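The researcher had agreed to an hour in the Dalldale lab and seemed prepared for an argument. The group's claim is simple enough: record people doing small jobs with hand-held grippers, train a policy on the recordings, and you can skip most of the slow work of driving a robot by remote control. The method is called Pudow. I asked why anyone should believe it.

"You shouldn't yet," came the answer. "We've got 2560 recorded episodes and one table."

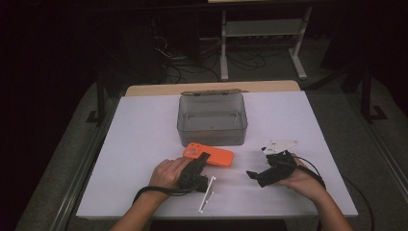
Cheap data has been promised before, and it usually turns out dear once somebody has to clean it. My first question was how many episodes get thrown out. Of the 2560, the researcher said, 600 were dropped, mostly for tracking faults. The task sounds trivial on paper, a phone case and a clear storage box with a hinged lid, but the operator has a gripper in each hand and a cable trailing from both. I wondered aloud whether people move naturally like that. "They move like people holding tools. After 200 episodes they stop fighting the cables. Before that, I wouldn't trust the data much."

That struck me as a large admission, and the paper gives it a single line. The comparison set, Pirna, was collected by remote control on the same task, but by different operators. Doesn't that muddy the result? "It does. A reviewer told us the same thing and we haven't fixed it."

We moved on to the fingers. Each gripper carries its own camera, and the group argues that this close view matters more than the one from the head. 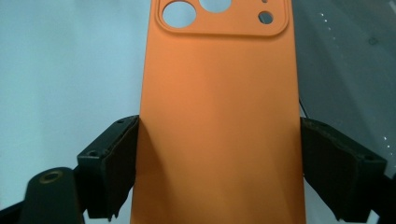 The phone case between the two padded fingers, from the gripper's own camera.

I put it to the researcher that a bright orange object is a generous choice, and that a grey one might sink the whole thing. There was a pause. "We tried 6 other colours. Grey was the worst. It's in the appendix." I checked later and it is, on the last page, without a figure.

Would it work in somebody's kitchen? "No idea. Ask me when we've left the building." The next round, called Pangilinan, is meant to use other rooms and other tables, with the same operators across both methods. Collection starts in October.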